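Equipment Planning Meeting -- Minutes
1st February

Chair: Josué Barros
Minutes: Karla Ponce

1. Minutes of the December meeting
Accepted with one correction. The Barbier quote covers finger pads only; pivot pins are priced separately.

2. Hand-held grippers
Two quotes were received for the next set of hand-held units. Kurna offers 24 units with a spare linkage arm for each. Ulent offers the same number at a lower unit price, with no spares and a longer lead time. Barros noted that the parts budget has no line for linkages at present. Kurna preferred, subject to a written delivery date.

3. Finger pads
Current stock is 40 pads. The soft-goods work is to continue on the two-finger grippers with blue pads, and fleecy items stay on the object list. Pads to be budgeted as a consumable from this quarter, under code 502.

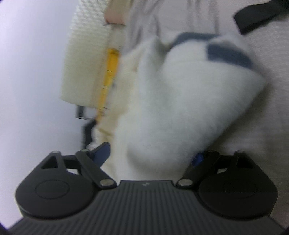

Ponce asked whether pads could be ordered in one lot with the grippers, as two purchase orders mean two freight charges. Barros replied that Kurna does not stock pads in the right size. Barbier remains the supplier -- order to be placed separately, freight capped at 600 dollars.

4. Fixed arm
The Orano proposal was deferred. Floor loading figures are still missing, and the quote leaves out the controller cabinet.

5. Actions
Barros: delivery date from Kurna, in writing.
Ponce: pad order to Barbier; add a linkage line to the parts budget.
Ponce: request a revised quote from Orano, controller included.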